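Flustovel Costume Room: Putting the Jerseys Back on Hangers
Posted Jul 11, 2021 by Uchenna Etim

Flustovel lends costumes and sports clothing to school plays, amateur theater groups and short film crews. Most of the stock is kept folded in boxes, and since February we have been moving the long-sleeved pieces out of the boxes and onto hangers. There are 110 items on the list for this round. This page covers the long-sleeved shirts and the rules we use for hanging them, so that borrowers can return things the same way.

The shirts came to us from a stage production called Kaltari, which was set in a cycling club between two wars and needed a full team in matching colors. They were stored in Pakex boxes for several years. The boxes kept the dust off, but the folds set hard across the chest, and a few of the sleeves had creases that took two rounds of steaming to get out.

We use wooden hangers with a curved top for anything with a shaped shoulder. Wire hangers leave a bump at the top of the sleeve. For a round neckline, put the hanger in from the bottom hem and bring the hook up through the neck. Pushing it in from the top stretches the ribbing, and once the ribbing goes there is not much we can do with it.

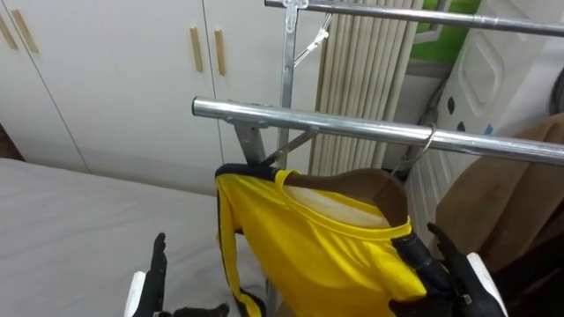

After the hook is over the bar, the shoulders need to be set. Take hold of the fabric at the shoulder seam and move it until the seam lies along the wood. On the yellow shirts with black trim this is easy to check, as the band on the shoulder shows right away if one side has slipped. The sleeves should drop straight down. Leave them loose -- do not fold them over the front or tuck them behind.

Group 1: Yellow and black
Size tags are sewn inside the side seam. Borrow as a set or one at a time. Two of the shirts have mended cuffs and are marked on the loan sheet.

Group 2: Plain colors
These go on the lower bar with the openings all facing the same way. Green and navy look alike under the evening lights, so please read the tag before signing one out.

Group 3: Wool
Seventeen pieces, all kept away from the heater. They are heavy and will pull out of shape on a narrow hanger. If you do not have a wide one at home, bring the piece back folded and we will hang it here.

The metal rack replaced a wooden rail that sagged in the middle. Longer coats are still on the Odoi stand by the door and will be sorted in the next round. Please do not hang wet clothing on either one.

Loans run for up to 19 days. Items can be picked up during normal opening hours, and returns go in the crate next to the desk with the loan sheet pinned to the top piece. Wash the shirts inside out in cold water and let them dry flat. The black trim has bled onto lighter fabric before -- keep it apart from white laundry.

To ask about a size or reserve a set, write to Uchenna Etim at the costume room and include the group number and the date you need it.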